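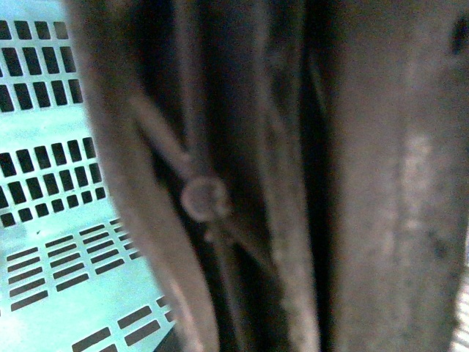
Kheri Lema
Staff Writer, Soremport Office of Research Communications

Published 23 February 2021

Machines that can take fruit from a bin and place it in a shopping basket are improving, but they are not ready to work a shift in a neighborhood grocery store. That is the main finding of a report released Tuesday by the Soremport retail automation program, which has spent the winter measuring how well robot arms handle simple jobs that store clerks do every day.

The report, prepared with the engineering firm Kramer, covers 3,000 attempts at a single task. In each one, an arm was told to pick up one piece of produce and set it down in a plastic basket. An attempt was marked as complete only if the item ended up inside the basket with no help from a person and no visible damage to the skin. Items that were dropped and picked up again were recorded separately.

Across the full set, 60 percent of attempts were completed. The program had set no passing grade in advance. Grocers who were consulted before the study, however, told researchers that a machine failing more than a few times in 100 would cost them more in staff attention than it saved.
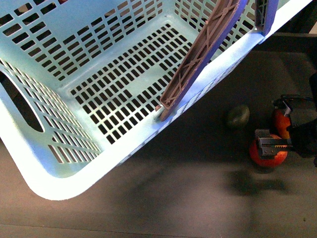

Shape had a strong effect on the results. Round, firm items such as apples were completed more often than any other kind of produce in the study. Avocados and mangoes gave more trouble. They vary from one piece to the next, and an arm that closes its fingers slightly off center tends to push the fruit away before it can lift it. Soft fruit was also more likely to be released too early, as the control software lowered its grip force when it sensed the surface giving way.

Baskets proved to be a larger problem than the research team had expected. Light plastic baskets slide when touched, and they do not always stay level. A clerk steadies one with the other hand, usually without thinking about it. An arm working alone has to notice that the rim has moved and change its path. In many of the failed attempts, the arm had a good hold on the fruit and then let go over the spot where the basket had been a few seconds earlier.

Open slots in the floor and sides of a basket add a further difficulty. The vision software used in the first part of the study sometimes read the dark gaps as objects, or judged the bottom of the basket to be lower than it was. Kramer revised the software in February, after which the number of early releases went down. The report does not credit the whole gain to the new software and notes that the arms had also been recalibrated during the same week.

We use cookies to remember your settings and to understand how this site is used. By continuing to browse, you accept our use of cookies. Manage preferences | Accept

Speed remains a weak point. The report compares the arms with clerks at the Makia food cooperative, who filled a standard order while being timed on the store's own floor. In every comparison the clerks finished first, even when they stopped to speak with a customer. The arms slowed down most when they had to reach past one item to get to another.
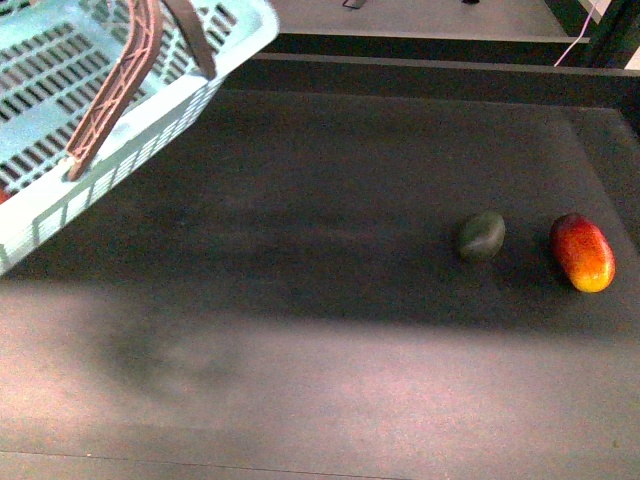 Handles are discussed in a section of their own. A folding handle that stands upright can block the straight path from the bin to the basket, and one that has dropped to the side may lie across the opening. Program staff first asked the arms to move the handle as a separate step. That approach was dropped after 100 trials, in which the basket was often pulled along with the handle. The later trials left handles as they were and required the software to plan a path beside them.

The report is careful about what the work may mean for jobs. It states that none of the tasks tested would replace a clerk's position, and it recommends that stores considering such equipment begin with work done after closing, when a slow machine does not hold anyone up. Sorting returned goods and moving full baskets to a packing counter are listed as possible early uses. Neither was tested this winter.

Household chores are mentioned only briefly. The program's staff were asked by several partners whether the same arms could put away groceries at home. The report answers that a kitchen would be harder than a shop floor in most respects. Store produce is kept in known places, and the lighting seldom changes. At home, a bowl of fruit may be on the counter one day and on top of the refrigerator the next. 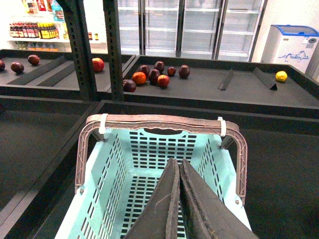
A second phase of the study, known as Stultach, will move away from single items and ask the arms to fill a written order from several bins. It is expected to include 1,000 full orders, each scored on accuracy and on the condition of the fruit. The layout of the bins will matter a good deal in this phase. Dark purple and red fruits that are close together in color may be grouped near the front of a bin, with a single yellow one by itself in the far corner, and the arm must be able to reach both without disturbing the dividers between them. Small changes to the basket will be recorded as well, down to the white cable ties at the two corners of the handle, so that other groups can repeat the trials on the same terms.

Orders in the second phase will be drawn from real shopping lists supplied by members of the Makia cooperative, with names removed. Most lists name a quantity and a kind of fruit and nothing more. A few include requests such as "ripe for tonight" or "firm, for slicing," which clerks handle by touch. Those requests will be kept in the data but will not be scored, and the report describes them as beyond the present reach of the equipment.

Kramer will continue to maintain the arms and will supply a second set of finger pads with a softer surface. The pads will be tried first on avocados. Soremport will publish the failed attempts along with the completed ones, sorted by type of fruit and by cause.

Copies of the report are available from the program office on request. Stores that wish to take part in the second phase may write to the same office, and those with produce sections of any size are eligible.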